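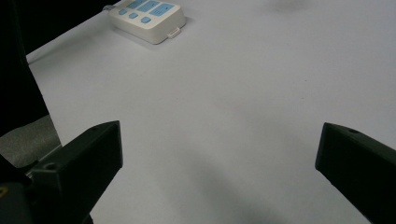

October
By the Ovetti product support desk

4. Placing the control unit

Choose the spot for your Ovetti control unit before you connect anything to it. The unit is small and light and needs a level surface with clear space on every side. A smooth, matte tabletop works well. Set the unit down so that the row of three small square light-blue buttons is toward you and the larger blue panels are on the far side of them. The unit does not have to sit parallel to the edge of the table. Turn it to whatever angle lets you reach the buttons without leaning.

1. Wipe the tabletop with a dry cloth. Let any cleaning product dry fully before you continue.

2. Set the unit down at least 9 inches from a wall, lamp or radiator.

3. Press lightly on each corner. If the unit rocks, move it to a flatter spot. Do not fold paper under it.

4. Route the cord behind the table. Leave enough slack that the unit stays put when the cord is moved.

5. Plug the cord into a wall outlet. Do not use an extension cord with the Lubis adapter.

6. Hold down the left button for 3 seconds, then let go. The unit starts its self-check.

7. Wait for the self-check to finish before you press another button.

NOTE: If the self-check stops with code 414, unplug the unit, wait one minute and begin again at step 5. If the code comes back, see Section 9, Service.

NOTE: Owners replacing an older Zatari unit can keep the Zatari wall bracket, but must order the adapter plate. The old screws are too short for it.

CAUTION: Do not set drinks or plants on the same table. Liquid that gets into the casing will damage the unit and is not covered by the warranty.

CAUTION: Do not place the unit on a heated surface or in direct sun.

Cleaning

Unplug the unit first. Use a soft cloth, slightly damp, on the casing and the buttons. Do not spray cleaner on the unit or use scouring pads. Dust the gaps between the buttons with a small dry brush after every 300 hours of use.

Replacement cords and adapter plates are sold through Justuvside parts counters. Have the model number from your receipt ready when you order.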